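Hiltlow Community Help: Strata and Shared Buildings

Booking the common room for a private function

I am an owner in a 70-unit building in Hiltlow and wish to hold a family lunch in the common room in March. The by-laws refer to "reasonable notice" and a refundable bond, but do not specify either. The strata manager, Brendberg, has asked for $300 and a signed form. May a bond be required where the by-laws are silent on the amount?

Posted by Sirnley Owner

Peter Michalík
The amount need not appear in the by-laws themselves. It is commonly set by resolution at a general meeting and recorded in the minutes, which any owner may ask to inspect. You should write to the manager requesting the date and wording of the resolution. If none exists, the charge may be open to challenge — although you may prefer to pay it and raise the matter at the next meeting. Please retain the receipt and note the condition of the furniture and floor before your guests arrive.

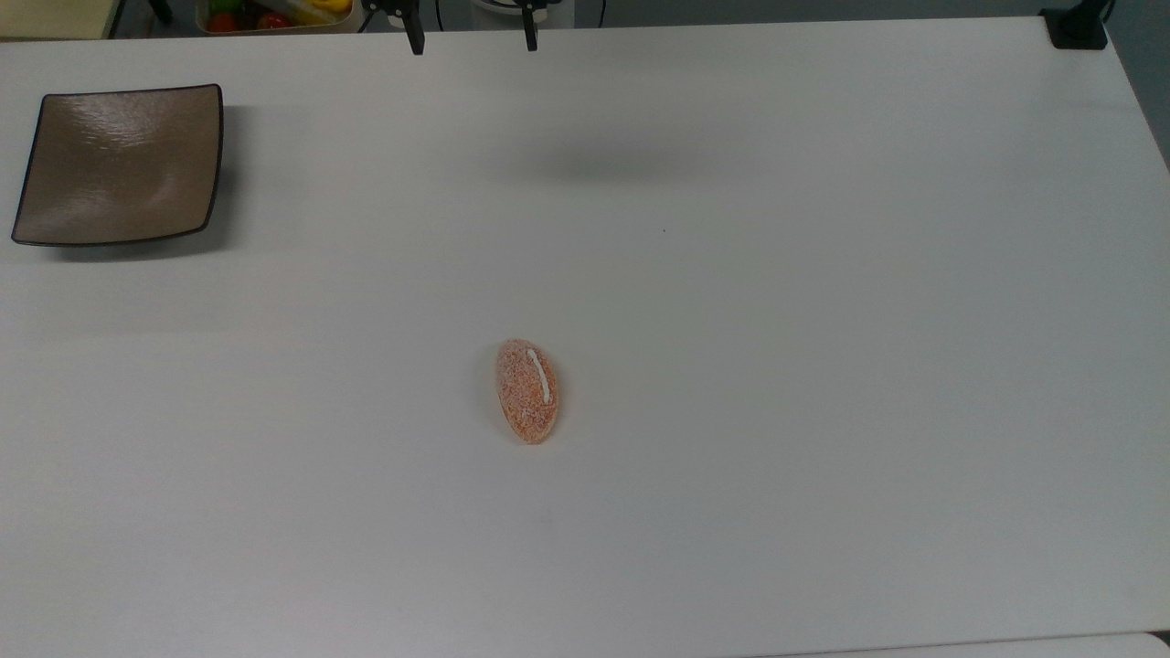
Who is responsible for cleaning the room after a private function?
The person who made the booking is responsible, unless the form states that a cleaner will be engaged at the owners' expense. The form should also give the time by which the room must be vacated.

Skála
Ours was 300 as well. Came back in 3 weeks.

Unit Holder, Level Two
I would add that bond and hire fee are separate matters. Our building collected $3,544 in hire fees last year and these were credited to the administrative fund, whereas bonds are held and returned in full where no damage is found. Check which of the two your form describes. The wording on ours was unclear and has since been amended.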